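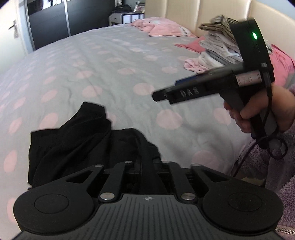 Folding on the bed, with the finished stack up against the headboard and a black piece still to do.

Wash day at Mokstead: the bedroom

By Delia Aravena
24 October 2018

The laundry at our place gets folded on the big bed in the back bedroom. There is a table in the laundry itself, but it is narrow and usually has the peg basket and the iron on it. The bed gives you room to spread a sheet out flat, and the clothes have to come to that end of the house anyway.

The duvet cover is the pale grey one with pink polka dots. It is rumpled because I don't make the bed properly until the folding is finished. I used to, and then did it again an hour later.

Folded things go up at the headboard end. In the photo the stack has the brown-and-white striped piece on top, white and light grey underneath, and something pink sliding out at the bottom. I build the pile in whatever order things come out of the basket and sort it by room at the end. Dark clothes get left until last, as they pick up lint from the towels.

The rest of the gallery follows the same load through the house.

The line
The clothesline is 35 feet long and runs from the shed to the back fence. Sheets go at the fence end, where there is more wind.

The basket
Bought at Leiva when the old one split at the handle. It holds one full load, or a load and a half if you push down.

The linen cupboard
Sheets on the middle shelf, towels below. Pillowcases are kept inside the matching sheet set - my mother's method, and I have never found a better one.

The sock box
A shoebox for singles. In January I emptied it and found more than 31 socks. Two turned out to be a pair.

The airing rack
For jumpers and anything fleecy. It stands in the hallway in winter and behind the door the rest of the year. The feet are Sosent replacements and don't quite match.

The ironing
Shirts and tablecloths only. Everything else is smoothed by hand while it is being folded.

Comments (4)

grarnura_jan
We fold on the bed too. The trouble is when you run out of steam and it's bedtime and the whole lot goes on the chair.

Pete W
Which way do you stack the towels, fold out or fold in? Ours always fall over.

Delia
Pete - fold facing out, and no more than eight high on that shelf.

Marg
Love the polka dots. I had a set in nearly that colour years ago and wore it right through in the middle.

Recent galleries
Wash day at Mokstead: the laundry tub and shelves
Pantry jars, before and after labels
A spare room cleared in two afternoons
Winter blankets and where we keep them
The Grarnura church hall kitchen

This site uses cookies to remember your settings and count visits. By continuing to browse you agree to their use. Accept | More information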